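Sourdough Starter FAQ

Last tidied up in October, when I finally had a rainy afternoon for it

I get a lot of the same emails about my starter, so I've put the answers in one place. I'm a home baker. I've never worked in a bakery and I don't own a fancy oven. Everything on this page comes from my own kitchen, so if your grandmother does it differently and her bread is good, please listen to her!

How long have you been doing this?

My starter dates from 2000. I made it in a tiny apartment with a radiator that couldn't be turned off, which was awful for sleeping and wonderful for yeast. It has moved with me ever since, usually in a jar between my feet in the car.

What is a starter, in plain English?

Flour and water that you've left out long enough for wild yeast and friendly bacteria to move in. You keep feeding them, they keep making gas and acid, and that's what lifts your bread and gives it the tang. You don't have to catch anything from the air or put grapes in it. The yeast is already on the flour.

What flour do you use?

Mostly Brallent bread flour, the plain unbleached one, with a spoonful of whole rye when the starter looks tired. Rye really does perk it up -- I notice the difference by the next feeding. I've also used store-brand all-purpose for months at a time when money was tight, and the bread was perfectly nice. Bleached flour works too, in my experience, but mine gets sluggish on it.

Can I use tap water?

I do. If yours smells like a swimming pool, leave a pitcher of it on the counter overnight, or use filtered. One reader wrote to say that her city treats its water with something that doesn't go away overnight, so if yours does the same, go with filtered.

How do you feed it?

By weight, equal parts old starter, flour and water. I scoop most of it out, leave a lump in the jar, add the flour and water, and stir it with the handle of a wooden spoon until I can't see any dry bits. If it's living on the counter I do this once a day, more in the summer when my kitchen gets sticky. If it's in the fridge, once a week is plenty (and I've gone a lot longer than that, don't tell it).

Do I have to own a scale?

No, but you'll be happier with one. Mine is a Seltus, the cheap flat kind, and it's had flour in every crack for years. If you're going by cups, remember that a cup of flour weighs a lot less than a cup of water, so you'll want nearly twice as much flour by volume. Aim for thick pancake batter.

There's gray liquid on top of mine. Did I kill it?

Almost certainly not. It's hungry. Some people call that liquid hooch. Pour it off if you want a milder loaf, or stir it back in if you like things sour, then feed it. I'd give it 2 or 3 feedings on the counter before baking with it.

When should I really throw it out?

Pink or orange streaks, or anything fuzzy. Don't scrape it off and hope. Toss the whole thing, scrub the jar in very hot water, and start over from a backup or from scratch. A smell like nail polish remover is fine and only means it needs food.

How do you keep a backup?

Smear some lively starter very thin on parchment paper, let it dry until it snaps, crumble it up and put it in an envelope. I keep two envelopes, one in the pantry and one in my desk drawer at work. To wake it up, soak a spoonful of the flakes in a little warm water until they soften, add flour, and carry on feeding as usual. It takes a few days to get its strength back.

My new starter bubbled like crazy, then went flat. What happened?

This is the question I get more than any other! The first burst usually comes from bacteria that don't stick around. Once the jar gets more acidic they quit, and the yeast needs some time to catch up. Keep feeding it and keep it somewhere cozy. So many people give up during the flat stretch, and it breaks my heart a little.

How do I know it's ready to bake with?

It should double after a feeding and do it reliably, a couple of times in a row. Put a rubber band around the jar at the starting level so you're not guessing. The float test (dropping a spoonful in water to see if it floats) is okay, but a wet starter can sink and still make lovely bread, so I go by the rubber band.

Which jar do you like?

A straight-sided glass one with a wide mouth. I use a Kruger jar with the lid resting on top. Please don't screw the lid down tight on an active starter. I did that once, before bed, and I was wiping the cabinet doors at six in the morning.

What do you do with the discard?

Pancakes, mostly. Crackers if I'm feeling organized: discard, a little melted butter, salt, whatever dried herbs are open, spread thin on a sheet pan and baked until crisp. It also goes into banana bread in place of some of the flour and liquid. I keep it in its own tub in the fridge, and when the tub starts smelling like paint, I let it go.
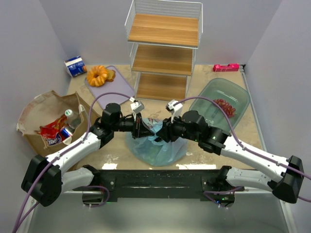

My other discard habit is flatbread. Mix it with enough flour to make a soft dough, add salt, let it sit while you make the rest of dinner, then roll it out and cook it in a dry skillet. It's so good with soup, and it doesn't matter in the slightest if your starter is half asleep.

Can I bake on a work day?

Yes, if you let the fridge help. I feed the starter in the morning, mix the dough when I get home, shape it before bed and leave it in the fridge overnight. It can go in the oven the next morning or wait until that evening. My loaves taste better for the wait, I think, though my family says they can't tell.

Do I need a Dutch oven?

It helps a lot with the crust. If you haven't got one, a sheet pan with a big metal bowl turned over the loaf does a decent job -- just check that the bowl is oven safe, and use good mitts when you lift it off. Steam burns are no joke.

Why is my bread gummy inside?

Either it needed more oven time or you cut it too soon. I know, the smell is unbearable. Give it 2 hours on a rack anyway. If it's still gummy after that, bake the next one a little longer, and let the dough rise more before you shape it.

Have you tried the Skusedico proofing box?

I borrowed one for a winter. It was nice to have a steady temperature, and I can see why people love it. I gave it back and returned to the oven with only the light on, with a note taped over the controls so the oven doesn't get preheated with my dough in it.

Will you mail me some of your starter?

I used to, and I loved doing it, but I can't keep up with the envelopes anymore. Ask at a local bakery! Plenty of them will give you a spoonful if you bring your own jar and buy a loaf.

Can I send you a question?

Please do. The contact form is in the menu. Tell me your flour, how warm your kitchen is and when you last fed the starter, and I'll write back when I can, usually in the evening after the dishes.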